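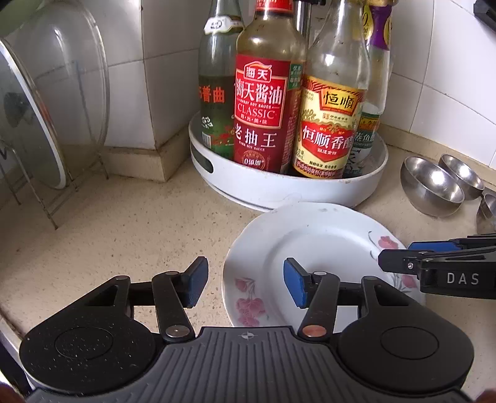
Fig. 6. Condiment tray in the counter corner, five bottles aboard, handle cutout to the left. Floral plate leaning against the front of the tray.

Section 6: Loading and Living With the Tray

You have now assembled the Dundlow round tray (Section 5) and have, with luck, no parts left over. What remains is putting bottles on it. Most people believe they can do this without a manual, and most of our mail comes from those people.

6.1 Choosing a spot

1. Pick a flat piece of counter near the stove but well clear of the burners. A corner is fine. Corners are where bottles go anyway.

2. Wipe the counter and let it dry. The tray turns on a small ring of bearings, and the bearings do not care for crumbs, rice or old sugar.

3. Set the tray down and give it one full turn, empty. If it knocks the wall, the dish rack or the toaster, move it or them.

4. Leave the handle cutouts where a hand can reach them. They are for carrying the tray when it is empty. See the caution below.

CAUTION: Do not lift a loaded tray by one handle. Five glass bottles will all go the same way, and it will be toward your feet.

6.2 Loading

1. Check that every cap is on. Then check the soy sauce again.

2. Wipe the bottom of each bottle. A ring of dark soy on a white tray is yours for life, or until you reach Section 9 (Stains).

3. Put the tallest bottles in first and spread them out. Two tall ones on the same side will make the tray lean, and it will complain when it turns.

4. Fill in with the shorter bottles. Turn labels outward. Dark soy sauce and dark vinegar look very much alike from the back, and the difference is best learned before dinner.

5. Put the bottle you use every day at the front. The tray rotates, so the front is wherever you left it, but the gesture is appreciated.

6. Spin slowly. If anything clinks, leave more space. If anything falls, start over at step 1.

NOTE: Every kitchen has one bottle with residue in it and no label. The tray will hold it. We would still suggest washing it out or finding out what it was.

6.3 Things near the tray

Plates. A plate may be leaned against the tray for a moment while you clear some room. It must not live there. The tray turns, the plate does not, and the one with the pink flowers on it is always the one you can't replace. Move the plate before you spin.

Pot lids. Stand large glass lids in the dish rack, with a hand's width between rack and tray.

Walls. Tile wipes clean. Paint does not, so leave a wider gap if your corner is painted.

6.4 Weekly care

1. Take all the bottles off. All of them.

2. Wash the tray by hand in warm soapy water. Keep the bearing ring out of the sink.

3. Dry it, put it back, and repeat 6.2 from the top.

If the tray still drags after cleaning, order bearing ring 1,566. Ring 1,789 looks identical and fits only the Jimton bread board.

Continue to Section 7, Wall Rail.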